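Quilted mattress cover keeps bunching up – what holds it flat?

Household and Laundry > Bedding
Started by w_thiele, February 26, 2021

w_thiele
I bought a quilted cover from Stilletti in January for my daughter's bed. The mattress is 35 cm at the side seam, and the label on the cover says it fits up to 38. By morning it has crept toward the foot end and there is a ridge across the middle. I wash it at 60 and dry it on the line. Is it too big, or do I need straps?

bernd_v
Too big. A cover made for 38 on a 35 mattress has slack on every side and it has to go somewhere. Send it back and get the smaller depth.

w_thiele
Already washed, so it can't go back.

gudrunj
I don't think the depth is the problem. Mine is the same size on a thinner mattress and it stays put. Look at the elastic. If it only runs across the corners, it will creep. If it goes all the way around, it shouldn't. You can sew in a length yourself for very little money.

bernd_v
Elastic all around doesn't help if the skirt is too deep. I had that on a Courtois cover and it still rode up.

gudrunj
Then your elastic was worn out.

fberchtold
Clip straps under the corners, the crossed kind. Two sets, head and foot. I put mine on last winter and haven't touched them. One thing to check is the direction of the stitching. On some covers the quilting shrinks more lengthwise, and after a few hot washes the cover gets shorter and pulls off at one end. 60 every time is more than it needs.

w_thiele
The elastic is only at the corners. I'll measure the length tonight.

One more question while I'm at it. She wants her cartoon bedding left on all day, the pillows and the blanket and the two round plush cushions, and I would like the bed to air. Do you strip everything or just fold it back?

ingeborg_h
Fold it back to one side. I stopped stripping kids' beds every morning years ago. Leave the cover open until after breakfast, then pull the blanket over. Pillows can stay at the head end. Books come off at night or they end up underneath somebody.

korkum_korner
Same system here. Yellow egg blanket over to the side, pink pillow wherever it lands, white quilted cover left open in the middle. There is a book on ours too, by the pillow.

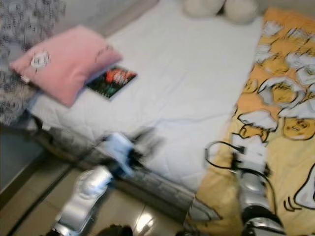
Fabian wrote that folding to the side is fine for airing, but a heavy blanket left hanging over one edge will drag a loose cover along with it, so he folds his to the foot.

ingeborg_h
Only if the cover is loose to begin with. Which hers is, I suppose.

w_thiele
Measured. It is 2 cm shorter than the label says, so it has shrunk a little. I ordered the crossed straps from Greser and will wash at 40 from now on.

bernd_v
Still too deep.

gudrunj
Sew in the elastic before you pay for straps.

w_thiele
Straps are already ordered. If they don't hold I'll get the sewing box out.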